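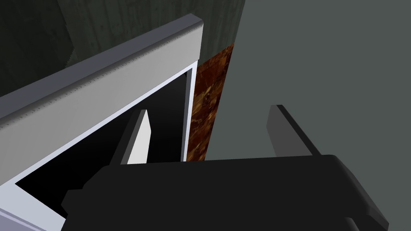 Gripper and pale box-like structure, computer rendering.

Rakcombe reading scheme: progress to the end of January

We have spent 342 of the 1,000 book vouchers. Sverre Midtbø calls this on track. I doubt it. Promton signed up 220 families, but a signature at a school gate is cheap, and only eight came back for a second visit.

Obaidul Roy wants to move the Thursday session to Mansour Library. I would wait — the bus is no better there. Please hold the next payment until we have the spring loan figures, which the library has promised twice already.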